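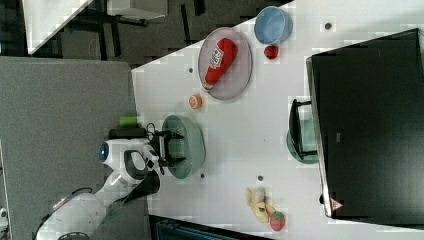 Which fingers should you fit if your arm has to pick up both fruit and crockery? Start with the softest pads you own and a slow closing speed, then change one thing at a time until the plates stop slipping.

We've had a lovely couple of weeks on the kitchen table at Furkeck, and I've been itching to write it up! Thitima Klinhom and I have been putting two sets of fingertips through the same job, over and over, on the same white arm. The first set is the plain hard pair that came with the gripper. The second is a pair Declan Tomoana cast for us in a soft rubber, with a shallow groove down the middle (his idea, and a very good one).

The job is simple to say. Pick up the thing, lift it clear, move it to a dish, let go. We ran 500 tries in all and split them evenly between the two sets. Across the lot, 435 ended with the object where we wanted it, and most of the misses belonged to the hard pair.

Round things were the big surprise for me. I'd expected the small toy fruit to squirt out of the soft tips, and it was the other way round: the groove seems to settle them, and you can be a bit careless about where you close. The ketchup bottle was trickier. Grabbed by the neck it swings, grabbed by the body it nearly fills the opening, so we ended up going for the shoulder every time. Plates are still hard work with either set. Coming straight down on a rim needs the height to be just right, and we had 19 tries in a row on plates alone where Thitima did nothing but nudge the approach up and down by hair's breadths. She has more patience than I do!
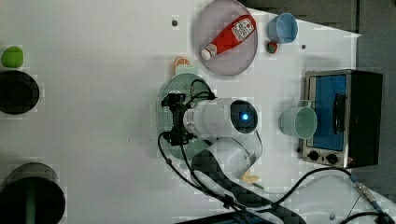
Gripper over the green dish, with the ketchup bottle and toaster oven also on the table.

We also tried two views for lining up the grasp, one from overhead and one from close to the gripper. Overhead is great for planning the route across the table, but the arm hides whatever it is reaching for just when you'd most like to look. The close view fixes that and then loses the rest of the table. Using both is the obvious answer, and Kamonchanok Suwannarat has now got them running through Workotlow together — no stutter so far, even on the old computer.

Next up is cable routing. A loop that looks generous with the arm folded can get quite tight with the wrist turned, so we'll be trying a longer one before the next round of tries. Edeltraud Lindemann has asked for mugs to be added too, picked up by the handle, and I can't wait to see how the groove copes with those.

If you'd like a set of the soft tips for your own gripper, Declan still has the mould and is happy to cast more before May. Drop him a line and tell him which mount you have.

Roscoe Gallagher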